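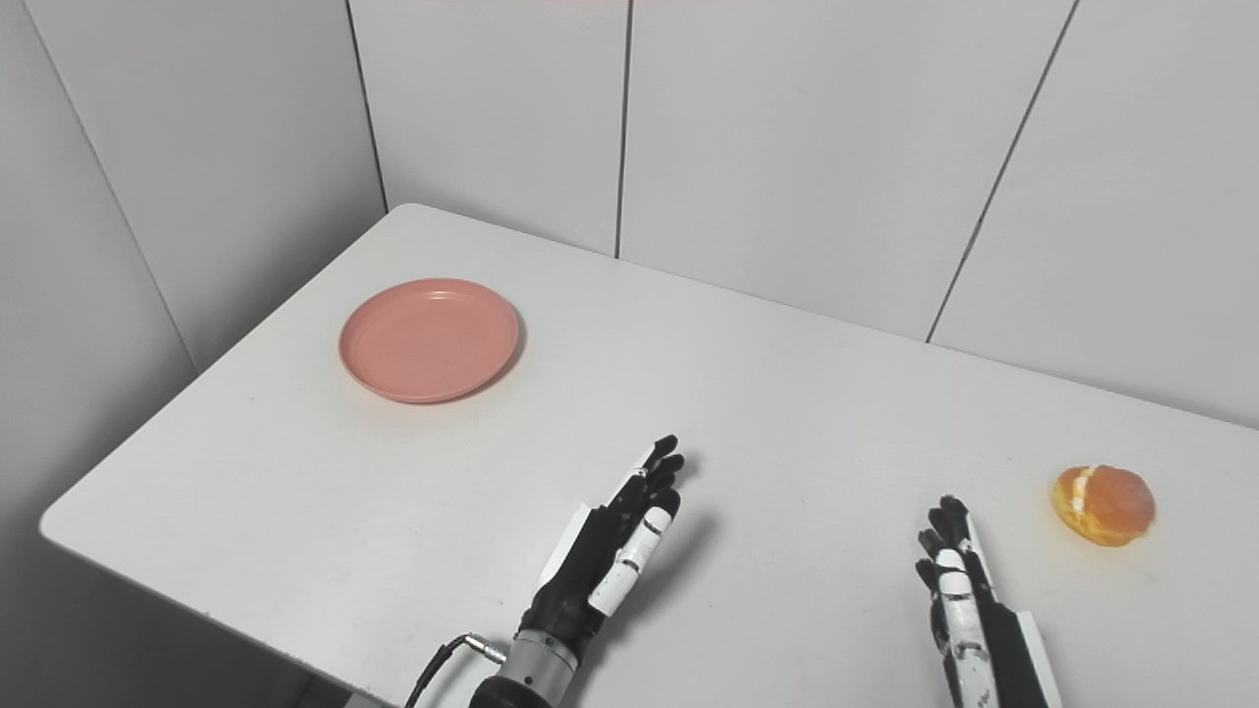
Up at six to call the ferry office before the line got busy. The crossing to Sesholm is running again but only the morning boat takes cars, so I booked the van for the second week of April. 220 for the return, which is more than last year. I paid it.

Spent the rest of the morning on the roof estimate. Navickas sent the new version and it comes to 3000 without the gutters. I had asked for the gutters to be included. Wrote back and said so. The old ones on the north side have pulled away from the board and the water runs straight down the wall into the pantry corner, where the paint has started to lift again.

Ate lunch late. Bread and the last of the pea soup.

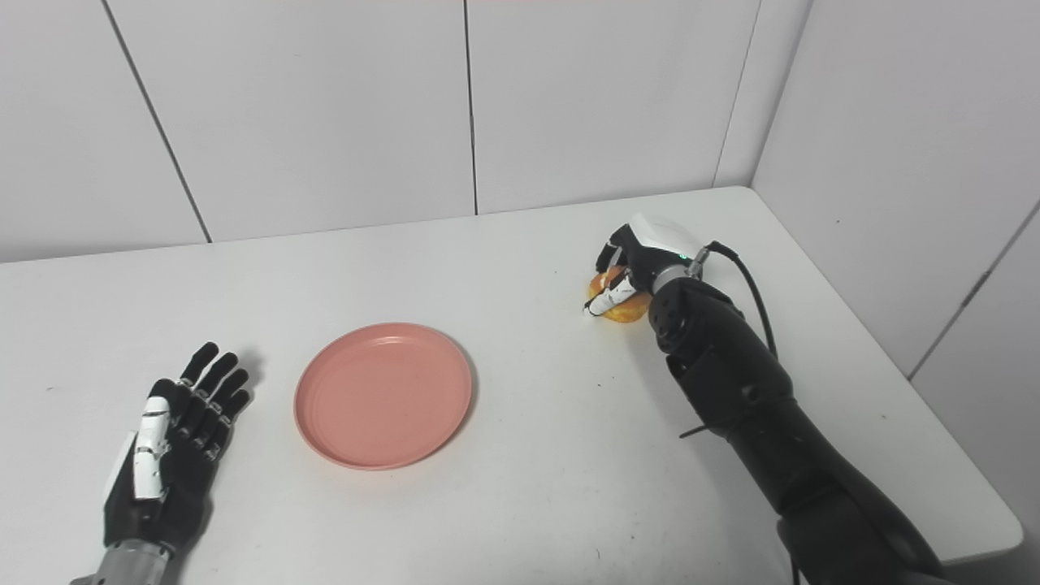
Aivar Grīnberga called at two about the boat shed. He has been over there all winter and says the door holds but the bottom hinge is rusted through. He can get a pair from Siko if I give him the width of the strap, which I wrote down somewhere last fall and now can't find. I went through both drawers and the blue folder. Found the receipt for the stove, 16 seed packets I had forgotten buying, and a letter I should have answered in January. No hinge measurement. I told him to measure it himself, and he said he would once the wind dropped.

He also said the Dromura people have put their house up for sale. They were there 58 years if you count the parents. I only ever spoke to the son, mostly about the well.

Walked to the post office after that and answered the January letter at the counter - a short answer, but it is gone now. Cold coming back, with a wind off the water. My knee was fine on the way out and less fine on the hill.

To do before the crossing:

Call Navickas if there is no reply about the gutters.

Sort the seeds and throw out the old ones.

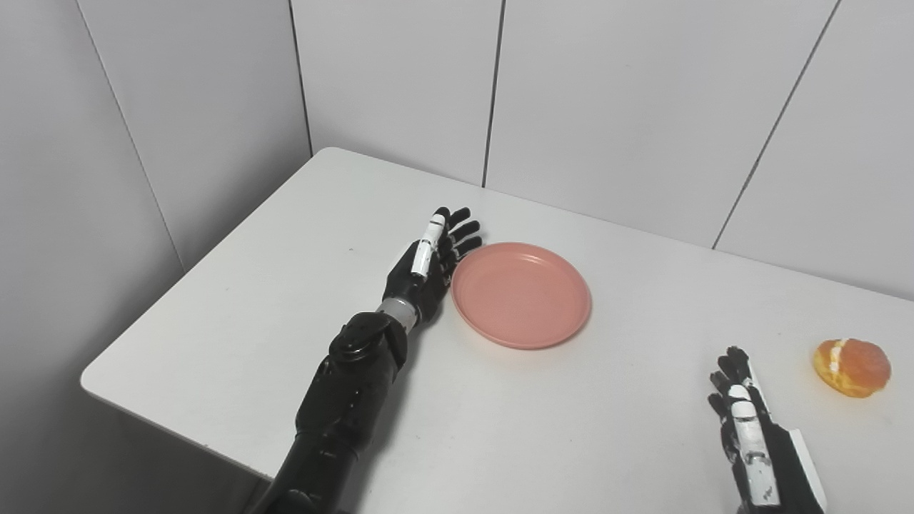

Get the spare key back from Aivar, or have a second one cut.

Bed at ten. Still windy.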